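Home | Kitchen | Laundry | Workshop | Clubs | Contact
Search this site... Go
7 March 2021 - posted by the Nirneck robotics club

Tips for teaching a gripper to fold laundry

Our entry for the Vendura student contest folds clothes, slowly. Most of what we learnt works at home too, where the hands are cheaper.

Empty the pockets first. A forgotten tissue cost us an evening.

Practise on tea towels. They have four corners and no opinions.

Wipe the finger pads with a damp cloth every 40 grabs. Dusty pads slide off cotton and you will blame the software, as we did until May.

Stop after 200 folds. The team gets silly and starts folding each other's scarves.
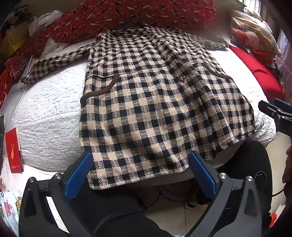 Jackets are the hard round. Lay yours face up with the sleeves out to the sides, and smooth it from the collar down. A checked one like this is handy for beginners, as the squares show you when the cloth has gone crooked - the brown piping on the pockets helps as well. Let the hem hang over the near edge of the bed so there is something to pinch. Keep the pads off the buttons. Fold sleeves in, then hem to collar, and allow 5 minutes before anyone says they could have done it faster.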